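Section 4. Setting Up a Shoot in Ovotus Stage

This section explains how to prepare a new stop-motion project in Ovotus Stage, capture a first test sequence, and hand the files over for review. It assumes that the software has been installed and licensed as described in Section 2 and that the camera has been paired as described in Section 3.

Read the whole section before starting. Several settings, in particular frame rate and aspect ratio, cannot be changed once the first exposure has been recorded.

4.1 Creating the project

1. Start Ovotus Stage and select New Project from the opening window.

2. Enter a project name of no more than 24 characters. Letters, digits and hyphens are accepted. Spaces are converted to hyphens when the project is saved.

3. Select a storage location on a local drive. Network locations are shown in the list but remain unavailable until the first backup has been made (see 4.5).

4. Select the frame rate. The default is 24 frames per second. Projects intended for television delivery in certain regions may require 25.

5. Select the exposure pattern. "Ones" records a new pose for every frame. "Twos" holds each pose for two frames and is suitable for most puppet work.

6. Select the aspect ratio and press Confirm.

Caution: Pressing Confirm locks the frame rate and aspect ratio. To use different values, create a second project and import the scene list from the first.

Note: The exposure pattern is not locked. It may be changed for an individual shot at any time from the Shot menu, and a single shot may combine both patterns.

4.2 Building the scene list

The scene list controls how files are numbered. It should be completed before any frames are captured, even if the list is provisional.

1. Open the Scenes panel and press Add Scene.

2. Enter a scene number. Numbers need not be consecutive. Gaps of ten are recommended so that later scenes can be inserted without renumbering.

3. For each scene, add one or more shots. Enter the planned length of each shot in frames. A shot of five seconds at 24 frames per second is entered as 120.

4. Attach storyboard panels where available. Panels are displayed beside the live view during capture and are not included in the export.

5. Press Save List.

A shot may contain a maximum of 2,000 frames. Longer actions must be divided into two shots, with the final pose of the first repeated as the opening pose of the second. The program offers to copy the last frame into the onion-skin layer of the new shot. Accept this offer unless the camera position is to change.

4.3 Locking the camera

Automatic camera functions produce visible flicker when single frames are played in sequence. All of them must be disabled.

1. Set the camera to full manual mode.

2. Set the white balance to a fixed value. Do not use a preset that adapts to the available light.

3. Set the aperture and shutter speed, then enter the same values in the Camera panel. If the two sets of values differ, an amber triangle is displayed beside the live view.

4. Focus on the puppet's eyes, then switch the lens to manual focus.

5. Disable image stabilization in both the camera and the lens.

6. Press Run Flicker Test. The program takes a short series of exposures at fixed intervals and compares their brightness. Do not touch the set or walk in front of the lights while the test is running.

A result of "Stable" permits capture to begin. A result of "Variable" does not prevent capture, but the cause should be found first. The most common causes are daylight entering through uncovered windows, lamps that have not reached working temperature, and pale clothing worn by the animator.

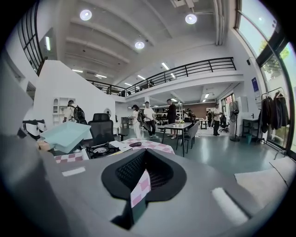

VORNPORT, June

Revision notice for users of Flenell motorized heads

The procedure in 4.4 replaces the one printed in the previous edition. It was revised by Jarmila Kubíček of the documentation office following changes to the way the program stores head positions. Users who have written their own checklists from the earlier edition should discard them.

4.4 Calibrating a Flenell head

Omit this step if the camera is mounted on a fixed tripod.

1. Switch off the head and confirm that the camera plate is level.

2. Connect the head to the computer by the supplied cable. Do not use an extension.

3. Switch on the head. Wait until the status light is steady green.

4. In the Motion panel, select Home. The head turns slowly to its starting position.

Caution: Keep hands, cables and light stands clear of the head while it is moving. The head does not detect obstructions.

5. Enter the first and last positions of the intended move, then enter the number of frames over which the move is to take place.

6. Select an easing curve. "Gentle" is suitable for most moves. "Linear" should be reserved for moves that will be joined to another shot at full speed.

7. Press Rehearse. The head performs the complete move without taking exposures. Watch the live view throughout and check that no rigging, tie-down or edge of the backdrop comes into view.

8. Press Store. The move is saved with the shot and is repeated exactly if the shot is taken again.

If the head stops during rehearsal and the Motion panel displays code 272, the requested move exceeds the permitted speed. Increase the number of frames or reduce the distance between positions. Code 124 indicates that the connection has been lost. Switch off the head, reconnect the cable and begin again at step 3.

Note: Stored moves from the previous edition of the program can be opened but not edited. Enter them again by hand if changes are required.

4.5 Capturing a test sequence and making the first backup

1. Select the first shot in the scene list and press Capture Mode.

2. Set the onion skin to 40 percent. Adjust as preferred.

3. Record at least 12 frames of a simple action, such as a turn of the head or the raising of an arm.

4. Press Play. Check for flicker, movement of the background and unintended shifts in the puppet's feet.

5. If the result is satisfactory, select Mark as Test. Frames marked in this way are kept in a separate folder and do not count toward the length of the shot.

6. Open the Backup panel and press Back Up Now. The first backup copies the complete project and may take several minutes. Subsequent backups copy changed files only.

Each project requires a minimum of 725 megabytes of free space on the backup drive before the first frame is recorded. Projects captured in raw format require considerably more, and the figure is displayed in the Backup panel once the camera format has been chosen.

Automatic backups run every Sunday at 11:00 p.m. provided that the computer is switched on and the program is closed. The time may be changed under Preferences, Backup, Schedule.

4.6 Sending files for review

Studios using the Murín review service may send test sequences directly from the program. Select Export, then Review Copy, and choose the recipient from the address list. Review copies are reduced in size and carry the scene, shot and frame number in the lower left corner. They are unsuitable for editing.

Questions concerning review accounts should be addressed to Ľudovít Jelínek at the Vornport support office. Please state the program version and the project name in all correspondence. Do not attach frames unless asked to do so.

Proceed to Section 5 for instructions on replacement mouths and lip synchronization.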